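Chapter 4
Sorting and Storing Small Items

4.1 Scope of the chapter

The previous chapter dealt with the storage of large goods, where the volume of the item determines the volume of the store. Small items behave differently. A pen, a cap or a cell takes up very little space, yet the time spent looking for it is often greater than the time spent looking for a chair. In the terms introduced in Chapter 2, the search cost of a small item is high in relation to its handling cost. The present chapter considers how this ratio can be lowered by means of compartments, and what happens at the work surface when items are taken out of a container and returned to it.

The discussion is limited to desks and shared tables in schools, studios and small offices. Tool cribs and spare-parts stores are covered in Chapter 9.

4.2 Terms

A container is any vessel with a closed base and raised walls. A tray is a container, or part of one, that is open at the top during use. A compartment is a region of a tray bounded on all sides, so that an item placed in it can't move into the next region under normal handling. A case is a tray with a lid, hinged or separate.

A stray is an item that belongs to a container but lies outside it. The term says nothing about how the item came to be there. An item in use is not a stray, although on a still record of a table the two can look the same. Prokopenko (the Gernovton survey, discussed in 4.5) treats any item within a hand's width of an open case as in use. This is a convention and should be stated whenever it is applied.

A foreign item is one that belongs to no container on the surface. Sports equipment on a writing table is the usual textbook case.

4.3 The surface

The table top is part of the storage system. Its colour, texture and covering affect both how fast an item is seen and how far it travels when dropped. Bare gloss surfaces reflect light and let round objects roll. A matt covering reduces both effects. Sheets of plain cardboard are cheap, can be replaced when marked, and give a pale, even background against which dark items show up well. The seams between sheets should be taped flat, as a raised edge will stop a rolling pen in one direction and tip an upright one in the other.

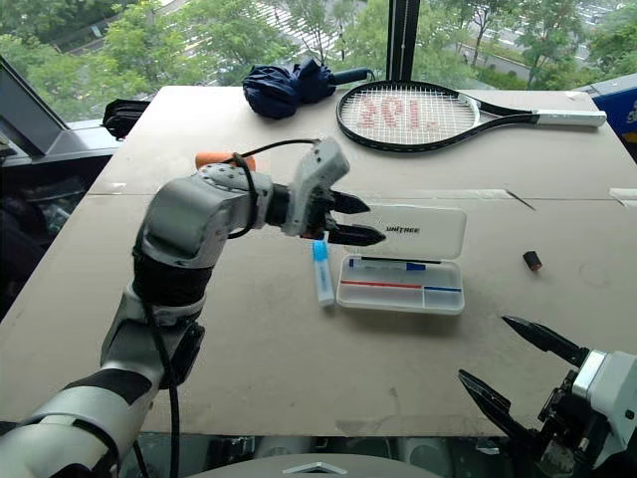

Transparent cases need separate treatment. A clear wall takes on the colour of whatever lies beneath it, and the outline of the case is then given mainly by reflections and by any printing on the lid. Coloured strips along the front of a tray correct this at low cost. A red strip and a blue strip also divide the front edge into zones, which can be learned after a few uses without reading a label. Where strips of unequal length are used, the longer should mark the compartment with the higher turnover.

The position of the lid matters as well. A hinged lid that stands upright when open takes up no table area in front of the tray, but it forms a screen for anything behind it. Items should therefore be placed to the side of an open case or in front of it.

4.4 Pens, markers and caps

Writing tools are stored lying down in long compartments, usually at the back of the tray. On the table they may be laid flat or stood on end. A marker standing upright has a small footprint and is easily seen from a distance, but its base is narrow and it falls under a light knock. A marker lying flat is stable across its length and unstable along its roll axis.

Short cylinders present a further problem of identity. A small black cylinder with a coloured band may be a cap or a battery, and the two belong in different compartments. The Pavliuk rule is to sort by function only after the item has been picked up and checked, and to keep one compartment free for items not yet identified.

4.5 The Gernovton survey

The survey recorded 200 shared tables in September, before and after the introduction of divided cases of the Plandier type. Almost 1000 small items were logged. Section 4.6 sets out the recording method, and Table 4.1 lists the 13 item classes used in the remainder of the chapter.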